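Moving desks, again

April 5, 2023

Quick one tonight as I've got to be up early and the kettle's already gone off twice without me making the tea.

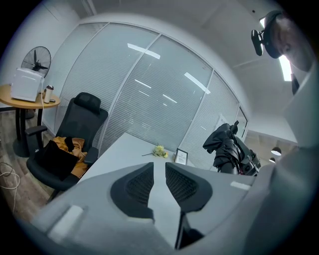
So, the allotment. Finally got to the top of the list at Garkotside, plot 14, after long enough that I'd stopped checking. The letter came while I was in the middle of sorting out the back room and I read it standing up, then put it down somewhere and lost it for two days. Found it inside the atlas. No idea.

Went up to look after work. It's a mess. Brambles all down the far side, a bath (a whole bath!), and what might be rhubarb or might be dock. Eoin Fahy has the plot next door and says rhubarb. He also says the last person grew nothing but leeks and gave up in May, which didn't cheer me up much. Nice man though. Lent me a fork and told me to keep it till I'd bought one.

Soil's heavy. Sticks to everything. Dug for an hour, cleared a bit the size of a door mat, back like a plank the next morning.

Plan so far, if you can call it that:

Potatoes first. Vimala swears by them for breaking up rough ground and she's been right about everything else, including the boiler. Beans along the fence. Maybe a couple of currant bushes if I can get them cheap in Hurnulham. No courgettes. I don't like them and everyone gives them away in August anyway.

Shed is the big question. There isn't one, just four slabs where one used to be. Nimal's got a flat-packed thing in his garage he never put up, still in the wrapping, missing the door hinges. He wants it gone. I'd have to get it across town somehow and his car's tiny, mine's tinier. Might ask Sreekumar about the van but I already owe him for the sofa.

Also the gate code is 1463 backwards or something like that, I've writen it on my hand three times now and washed it off three times.

Anyway the desk is in the other room now, by the window, much better light, and I can start seeds on the sill behind it. Tomatoes went in last night. Too late probably. Will see.

If anyone wants a bath, come and get it. Bring a freind, it's cast iron.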